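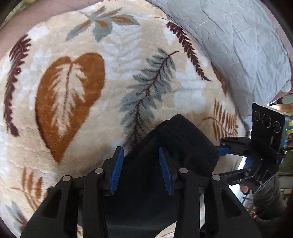 1/
Washing day thread. I've been putting away the clean clothes in the bedroom and I'm going to post as I go, mainly so I don't wander off and leave it all on the bed again.

2/
I do it on the bed with the plush blanket left on. Cream, big leafy pattern. Dark things show up well against it, which helps when it's the black pile, and in December it is nearly always the black pile.

3/
Start with anything soft and fuzzy. It takes up the most room and it picks up fluff from everything else if you leave it in the heap. Shake it, lay it flat, arms in, fold up from the bottom. Two folds is enough for a drawer.

4/
Someone asked last time if I hang jumpers. No. I did for years and they all got those little points at the shoulders.

5/
The blanket does shed a bit. I keep a Jernex lint roller on the windowsill and run it over the front of anything black before it goes in. Back doesn't get done. I can't see the back.

6/
Count so far: 12 tops folded, 6 pairs of socks matched, 2 socks without a partner. The odd ones go in a bag on the door handle until the next wash. If they're still there after that they become dusters.

7/
Drawer order, for the person who wanted it:
top: socks and pants
middle: T-shirts
bottom: jumpers and anything thick
Trousers go on the rail.

8/
I stand the T-shirts on their edge so I can see them all. Jumpers I stack, they just flop over otherwise. I tried the Drilum dividers in the bottom drawer and took them out again. They're fine in the sock drawer.

9/
Tea break. Heap is roughly half the size it was.

10/
Back. Found a pillowcase inside a duvet cover, as usual, and a tea towel inside the pillowcase. Still damp in the corner so it's gone over the radiator.

11/
Bedding: I fold the sheet and one pillowcase and put the lot inside the other pillowcase. Then it's one lump on the shelf and you don't have to go looking for the set. Fitted sheets I roll. I've watched the videos and mine never come out square.

12/
The blanket itself gets done last and on its own. Cool wash, not much powder, no softener because it makes the pile go flat. Then over the airer for a day, turned once. Don't iron it. I touched one with a warm iron once and it left a shiny patch that never came out.

13/
If it looks matted when it's dry, a soft clothes brush sorts it. Brush one way only.

14/
All put away now apart from the odd socks and the tea towel. Took a bit under an hour with the tea. Doing the coat cupboard next and I'm not looking forward to it, there are gloves in there from about three winters.

Contact | Copyright Ura 2024 | Back to top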